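旧电脑翻新项目 五月进展简报

报:Niall Niven(资助方联络)
抄:Fiona Ogilvie
写:罗天佑(Tianyou Luo)

Niall你好,先把要紧的写了,赶着发,格式没排,见谅。

一、数字
到本月,累计收进旧台式机632台。多数是Prudthorpe两所学校换下来的,还有一批从Baird仓库拉过来,路上颠,侧板有变形的,敲平了能用。
翻新完已发出200台。剩下的在架子上,按“能开机/缺件/只能拆件”分三堆,标签颜色跟上次报告一样,没改。
硬盘单独登记,现在登记表上1482条,比机器多,去年那批散装盘也录进来了。表是Valquíria在管,重复的行她还在删,下个月数字可能会往下掉一点,先说一声。

二、拆机
流程定下来了,不再每人一套做法。机箱放倒,开侧板,先拍照,再动手。顺序:硬盘→内存→扩展卡→处理器→电源。硬盘一定第一个出来,出来就贴号、进铁柜,不许在台面上过夜。这条是三月开会你们提的,已经执行。
Evander写了一页纸的操作说明,贴在工作台旁边墙上。第二版了,第一版电源那段写错了,已经撕掉。 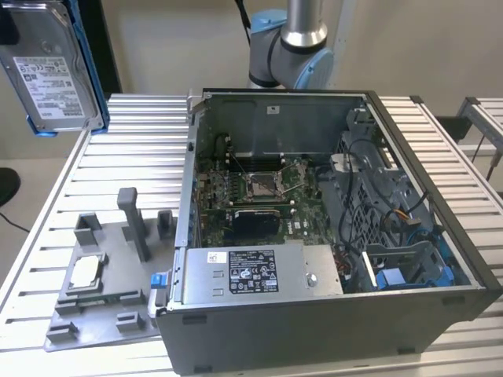 图1 台式机拆解:侧板已开,处理器插座已空,蓝色支架内为3.5寸东芝硬盘

带蓝色塑料支架的这类机箱好弄,不用螺丝刀找半天。麻烦的是旧的小机箱,硬盘压在光驱下面,得先把光驱整个拿掉,线又短。这种一台顶别的两台的工夫,排工时要另算,下季度的表我会分开列。
空插座的针脚要保护,盖子不够用,现在是拆下来的旧盖子轮着使。想在耗材里加一项,金额很小,见第四条。

三、数据清除
擦盘用Hakunov那套软件,授权还够。擦完出一张单子,夹在档案里,学校要的话可以给复印件。擦不过去的盘一律打孔,打孔记录也进表。
本月有20块盘擦到一半报错,全部转打孔,没有再试。Valquíria问过要不要重试一遍,我的意见是不值,时间不够。如果你们那边有不同要求请尽快回,打了孔就没法了。

四、花销
大头还是内存和固态盘,价格比预算时候高,但还没超。运费省了一点,Baird那趟是跟别家拼的车。
插座盖、扎带、防静电袋,这三样想从“其他”里挪到“耗材”,总数不变,只是换个格子。需要你签一下,表格附后。
工作台没再买,原来报的那张取消,现有铝台面的够用。

五、问题
1. Donder的电源测试仪送修,还没回。现在电源靠一台旧的测,慢,积了一架子。
2. 架子快满了。隔壁小间说可以借,钥匙还没拿到。Fiona能不能帮忙催一下?
3. 配件分类盒的编号和登记表对不上,有几盒内存写的是旧编号。我周日过来自己对一便,对完发更新。
4. 键盘鼠标收得太多,显示器太少。下次跟学校沟通时候请一起提,主机没有显示器配不出去。

六、下个月
先清“缺件”那堆,能凑整机的凑整机,凑不出来的转拆件,不再放着等。
发放名单Evander在跟,还差两家没回签收单,电话打了,说这周给。
操作说明出第三版,把小机箱那段补进去,配照片。
拆下来的处理器想做一次集中测试,型号太杂,目前只按插座分,没测过的不敢往外配。

附件:调账申请表、登记表截至本月、擦盘单汇总(缺最后一周的,补完在发)。

有问题直接打给我,邮件这两天看得慢。

天佑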